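4. Getting Your Script Ready for the Display Case

Now that the case is assembled and the lid opens and closes freely, you can turn to the part you bought it for. The Clesley case was designed for bound film scripts, pressbooks and lobby card sets, and it will treat them kindly for a good many years if you take your time over this section. Please read all the steps through once before you begin.

4.1 Preparing your work surface

1. Choose a table that is longer than the open case, so that the lid and base can lie side by side. Wash and dry your hands well. We prefer clean bare hands to cotton gloves for paper, as gloves make it very easy to snag a page corner.

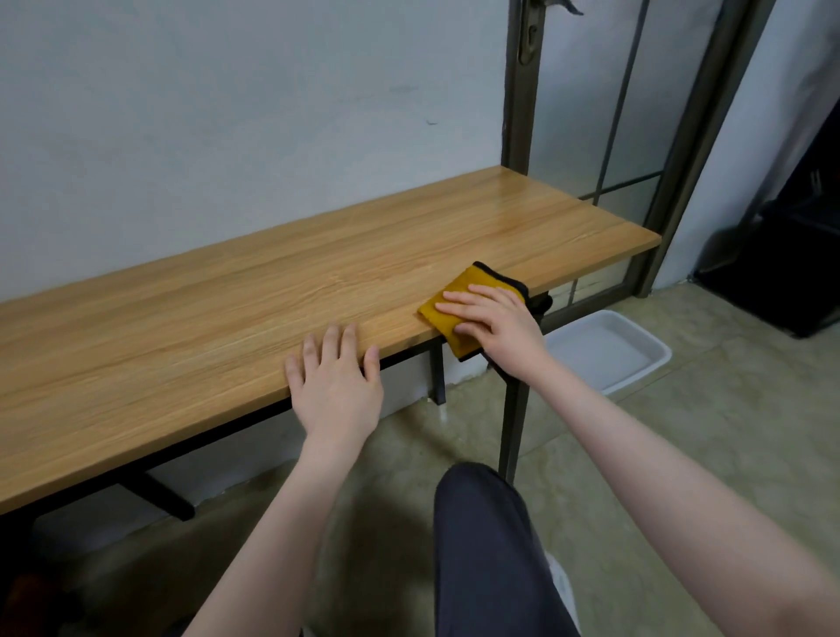

2. Lay the gray backing sheet on the table with its smooth side up, and place your script on it face up. Slide one hand under the whole script when you lift it — never pick it up by the front cover alone.

3. Check the binding. Older production scripts were often held with brass fasteners, and these can leave marks on anything pressed against them. If yours has them, cut 2 strips from the spare tissue in the accessory envelope and tuck one under each fastener head.

Caution: Keep drinks, hand lotion and cleaning sprays well away until the case is closed. The backing sheet soaks up liquid quickly and can't be dried flat again. Replacement sheets are sold singly under part number 1424.
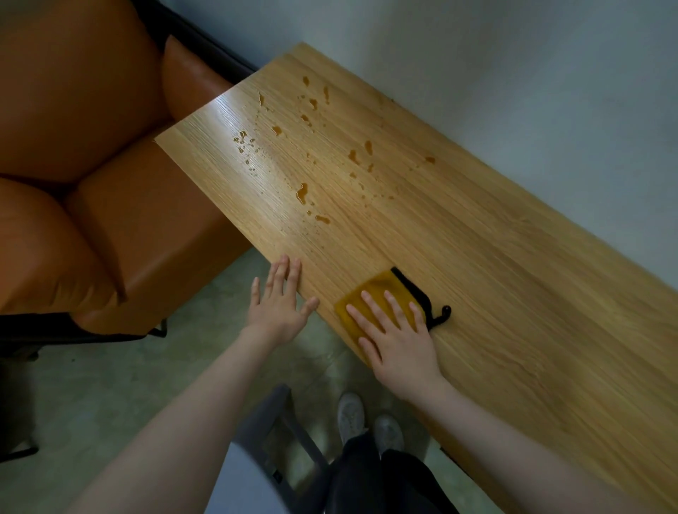 Liquid spill on a tabletop.

4.2 Seating the script

4. Set the backing sheet into the base, then lower the script onto it, spine to the left. There should be a little room on every side. If the script touches the frame, stop and fit the deep spacer from bag 7.

5. Bring the corner holders in until they just meet the paper, and tighten them with your fingers only. You should still be able to slip a sheet of tissue behind each one.

6. Close the lid and turn both latches.

Note: The base will hold up to 400 pages. For anything thicker, such as a shooting script with all its colored revision pages left in, you'll want the Cosen deep base, and the steps are just the same.

4.3 Choosing a spot on the wall

Colored covers fade faster than you might expect, and red is usually the first to go. An inside wall out of direct sun is best, even with the filtered lid. Sanne Verschueren, who wrote the first edition of this guide, liked to turn her own scripts every October and let a different one have its turn on show, and we still think it a lovely habit.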